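Retro Games Club – minutes of the May meeting

Present: Emanuel Toma (chair), Alun Foulkes (minutes), Moldovan, and most of the regular Amiga and ST members. Apologies were received from two members who were working late.

The meeting opened at 7.30 pm.

1. Minutes of the last meeting

Agreed as a correct record, with one change. The entry on the high score table should have said that the Widine scores were set on the ST version. The Amiga version gives an extra life on the second stage, and the two sets of scores can't be compared. Alun will correct the copy on the website.

2. Matters arising

The replacement power supply for the club's A500 has been bought and fitted. The machine ran for a whole evening without resetting. The old supply has been kept for its plug and cable.

The monitor with the green tint is still waiting for repair. Moldovan has looked inside and thinks the fault is on the neck board. He will try it again with a fresh joint on the video connector before the club spends any money.

3. Game of the month: Gekasine

Emanuel introduced the discussion. Most members had finished at least the first two worlds. Opinion was divided on the controls. Several people found that the jump is decided at the moment the button is pressed, with no steering in the air, and felt this made the ice levels unfair. Others said it was no worse than many platform games of the period and that the levels were plainly drawn up with it in mind.

The music was liked by everyone who spoke. The choice between music and sound effects was not liked. Alun pointed out that the title screen music can be left playing by holding down the left mouse button while the first level loads, though the game then crashes at the end of world 3.

The question of passwords came up. The manual prints a password for each world, but the one for world 4 does not work on the budget re-release. A member who owns both versions will compare them and report back.
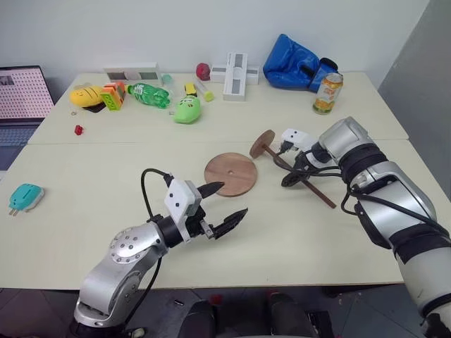
It was agreed that Gekasine would go on the recommended list, with a note that new players should start on the easy setting. The vote was 11 in favour and 4 against.

4. Disk preservation

Alun reported that 44 disks from the donated box have now been imaged. Of those, 31 read cleanly the first time. The rest needed the drive heads cleaning between attempts, and a few will have to be tried on a different drive. Two of the disks were labelled as Sindomico but hold an earlier build of the game, with a different map for the harbour level and no boss at the end. Alun will write this up for the website.

Members were asked not to put disks with visible mould into the club drives. These should go in the marked envelope.

There was some talk of what to do with the images once finished. Emanuel felt the club should keep them for members' use until it is clear who holds the rights. This was agreed.

5. Summer tournament

The tournament will be played on Widine, two-player mode, on the Amiga version only. Matches will be best of three with the default time limit. Players may bring their own joystick, but autofire must be switched off. Moldovan asked whether joypads would be allowed. After discussion it was agreed that they would – provided the pad has no turbo setting.

Emanuel will draw up the pairings. Anyone wanting to play should put their name on the sheet by the door. The entry fee stays the same as last year.

6. Any other business

The club's copy of the Sindomico manual is missing. Whoever borrowed it is asked to bring it back, as the copy protection asks for words from it.

A member offered a box of magazine cover disks. Accepted with thanks. They will be sorted after the present batch of imaging is done.

Next game of the month: Sindomico. Members without their own copy can play it on club nights, once the manual turns up.

The meeting closed at 9.10 pm.

Actions

Alun Foulkes – correct the last minutes; write up the early Sindomico disks.
Moldovan – monitor repair.
Emanuel Toma – tournament pairings.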